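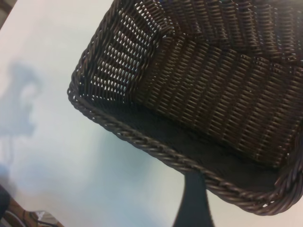

One reader wrote in to say that the advice on damp in the last issue was sound as far as it went, but that it treated condensation and penetrating damp as if they were the same fault, and that anyone who bought a dehumidifier on the strength of it might be drying a wall that was being fed from outside. The point is fair. The item below replaces the earlier one and goes through the checks in the order they should be done.

Damp in stored household goods: finding the source first

Most complaints we receive about musty cupboards come in between October and March. The usual sequence is that linen, paper or shoes put away at the end of summer are found to smell, or to carry grey spotting, when the cupboard is next opened. The goods get washed and put back, and the smell returns.

Air holds less water as it cools. A cupboard on an outside wall is colder than the room, and air that enters it from a heated kitchen or bathroom may reach its dew point on the back panel. No leak is needed. A family of four cooking, washing and breathing in a small flat puts several litres of water into the air each day, and some of it ends up behind the winter coats.

Penetrating damp behaves differently. It follows the weather, appears as a patch with a fairly clear edge, and gets worse after driving rain from one direction. Rising damp, which is less common than the trade would suggest, leaves a tide mark low on the wall and often a band of salts above it. Plumbing leaks follow neither the weather nor the season, and are best found by reading the water meter last thing at night and again before anyone has run a tap.

Checks

Empty the cupboard completely, floor included. Wipe the back wall dry and tape a square of kitchen foil to it on all four sides. Leave it for 3 days with the door shut. Water on the room side of the foil points to condensation. Water on the wall side points to moisture coming through or up the wall. If both sides are wet, deal with the wall first.

Put a cheap hygrometer in the cupboard and a second one in the room. Before relying on either, seal them together in a plastic bag with a bottle cap of wet table salt for a day. Both should read close to 75 per cent. Write the error on a bit of tape on the back of each. The Driteo pocket model, which several members have, is adequate for this if it is corrected in the same way. Two of the ones we tried disagreed with each other out of the box, and the correction dealt with it.

Take readings at the same time each day. Seven in the morning is suitable, as the wall is then near its coldest. A reading taken in the afternoon with the heating on says little about what happens overnight.

Interpreting the readings

Below 60 per cent, mould growth on cloth and card is unlikely. Between 60 and 70, it depends on how long the goods stay put and whether they were clean when they went in. Above 70 for more than a week, move them. Leather is the first to show it, followed by book bindings and unwashed wool.

If the cupboard reads much higher than the room, the air in it is not being exchanged. Leave a gap of 2 cm between the goods and the back wall, and raise the bottom shelf or whatever is on the floor. Slatted shelves are better than solid ones. Vents should go in at both top and bottom of the door; a single vent does very little. A length of batten screwed to the wall will stop things being pushed back against it.

If the cupboard and the room read much the same and both are high, the fault is in the room. Check the extractor fans before buying anything. A fan that holds a sheet of paper against its grille is moving some air, but the test does not show how much, and a long flexible duct with a sag in it can collect water and lose most of the flow. The terraces at Melham were found to have this fault in nearly every bathroom, and straightening the ducts was cheaper than replacing the fans.

Dehumidifiers

Compressor types work well in heated rooms and poorly in cold ones. Below some 15 degrees the coil tends to ice and the machine spends its time defrosting. For garages and unheated back bedrooms a desiccant type is the better choice, although it uses more electricity for each litre collected. Tubs of calcium chloride will hold down a small sealed cupboard but need emptying more often than the packet implies, and the liquid marks brass and leather.

The two Jisstead units in the loan store are both compressor types. They may be borrowed for up to 20 days. Please return them with the tank empty and the filter brushed.

Goods already affected

Take them outside before brushing, so that spores are not spread through the house. Wash what can be washed at the highest temperature on the label. Dry everything fully indoors with a window open, or on a line, and leave it a further day before putting it away. Cloth that feels dry can still hold a good deal of water, and thick seams are the last part to give it up.

Corrections to the salt test table will appear in the next issue.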